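Kendthorpe Robotics Club
Minutes of the project meeting, Nov 26, 2018

Meeting opened after equipment check-out. Quorum present. Minutes of the previous meeting were accepted with one correction: the supply voltage in item 4 should match the value on the wiring sheet.

1. Status of the ball handling project

The gripper group gave its report. The arm now runs the full pick routine from the start position without manual correction between steps. Approach, close, lift and release are separate functions in the code and can be called one at a time from the laptop. The group asked that members use the separate calls when testing and leave the full routine alone until the speed limits have been entered.

The main open problem is still the closing position. A ball has no flat faces to hold, so a small error in height has a large effect on where the fingers touch. If they touch above the widest part, closing them pushes the ball down and the fingers slide up. If they touch below it, the ball is lifted slightly before the grip is complete. The second case is preferred, but the clearance under the fingers is small.

The group proposed lowering the closing height by 3 mm and repeating the test series. A member asked whether the surface of the table is level enough for that change to mean anything. It was agreed to check the table with a level at each corner and at the center before any more numbers are recorded.

2. Camera and lighting

The vision group reported that the ball finder works well at a distance and poorly at close range. Once the ball fills most of the view, the circle fit has only a short arc to work with and the estimated center jumps from one reading to the next. The glossy surface adds a second problem. The overhead light produces a bright spot which the threshold step treats as a separate object.

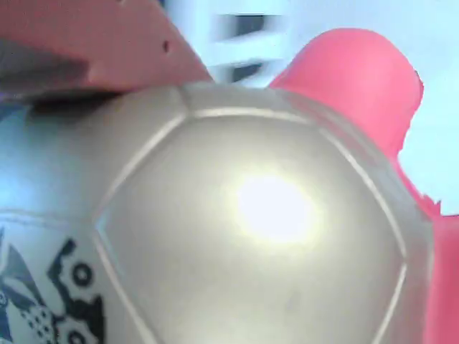 Minutes > Projects > Vision

Three measures were discussed.

First, the reflection on the panel should be masked before the circle fit. Any area above the brightness limit is to be filled from its neighbors. The group has this working on saved pictures but has not tried it on live input.

Second, color should not be relied on to find the ball when it is close. The shell is a pale gray and is hard to separate from a light background. The pink of the finger and the red object to the right of the ball are both much easier to pick out, and the finder may return one of them if the color range is set too wide. The printed black design could be used as a marker, but only when the ball happens to be turned the right way, and the group does not want to depend on that.

Third, the last part of the approach could be done without the camera. The position would be stored at a distance of 300 mm and the arm would then move to the stored point. This is simple to program. It fails if the ball rolls after the reading is taken, so the ball must be at rest first.

Decision: the third measure will be used for the next trial. Work on the mask continues in parallel. The color range is to be narrowed and the new values written in the settings file, with the old values kept as comments.

3. Gripper fingers

The question of finger covers was carried over from July. Two materials are under consideration, a thin rubber sheet and self-adhesive foam. The rubber holds better in hand tests. The foam is easier to replace and more forgiving of a bad closing height, but compresses by an amount that varies from one grip to the next. No decision was made. Both will be tested on the same ball with the same motor setting.

Members were reminded that the finger screws are to be tightened by hand only.

4. Data recording

Test results are currently kept in several places. From now on every run goes into the shared Trilisance sheet, including failed runs. The required columns are run number, closing height, motor setting, finger cover, result, and remarks. A run that is stopped by hand is entered as stopped and is not counted as a failure.

The motor setting for the next series is 800 on the controller scale. It is not to be changed during the series.

5. Fuchs Challenge

The entry form for the Fuchs Challenge has been received. The club intends to enter the handling task only. The rules allow 2 attempts per team, with the better one scored. Restarting the program between attempts is permitted, but changing the code is not. The club will ask in writing whether switching to another settings file counts as a code change.

The practice session at Flernance is open to all entrants. Table space there is limited, and the arm base must be clamped. The hardware group will bring its own clamps.

6. Action items

Gripper group: check the table level, lower the closing height, repeat the series.
Vision group: stored position for the final approach, narrower color range, mask on live input.
Hardware group: prepare both sets of finger covers, confirm clamp size.
Secretary: send the question on settings files, add the missing columns to the sheet.

7. Other business

The request for a second laptop charger was approved. The soldering station stays out of use until the tip has been replaced.

Meeting closed. The date of the next meeting will be posted on the club page.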